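`jarnby-sim-grasp` — simulated wrist-camera episodes for training and testing the Dilar grasp predictor. Maintained by Nima Jafarzadeh. Last data change: April.

## What's in it

- 501 episodes, each a single grasp attempt in simulation
- one wrist view per episode, with joint states and gripper width
- 24 object meshes, decimated before import
- a `labels.csv` with one outcome per episode

Splits are by mesh, so no object in `test` appears in `train`. Seven meshes are held out.

## Method

Dilar predicts a lateral correction from the wrist view while the fingers are still open. The correction is expressed in the gripper frame, along the closing axis only. A scripted planner handles approach height and yaw. We train on the offset between the object's centroid and the midpoint of the two fingertips, taken from simulator state — no hand labeling is involved.

Most of the useful signal comes from the final part of the approach, when the object sits between the fingers and neither one is touching it. An off-center object at this stage tends to get pushed by the nearer finger before the other makes contact.
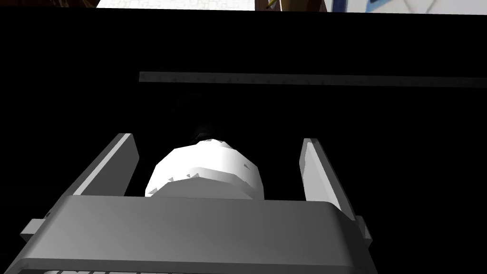
The gripper body can hide the near side of the object, and the centroid target is still computed from the full mesh. Masking the loss to visible geometry made the predictor worse on tall objects, so we dropped it. The code path remains behind `--visible-only`.

## Result

With the planner alone, 180 of the 501 episodes ended in a one-finger push. Rerunning the held-out meshes with Dilar corrections reduced pushes on every mesh except the flattest one, where the centroid is a poor target anyway. The Favutow baseline uses the same split and planner.

## Known issues

- Dark objects on the black work surface have very low contrast. Filter on `contrast_ok` if this matters for your use.
- Backgrounds are textured and vary less than they should.
- Meshes are coarse. Facet shading is visible at close range, and models may learn to rely on it.
- Friction is fixed for all objects.

## Usage

```
python -m dilar.eval --data jarnby-sim-grasp --split test
```

Rey loaders work without conversion. Older loaders expect gripper width in millimeters — ours is in meters.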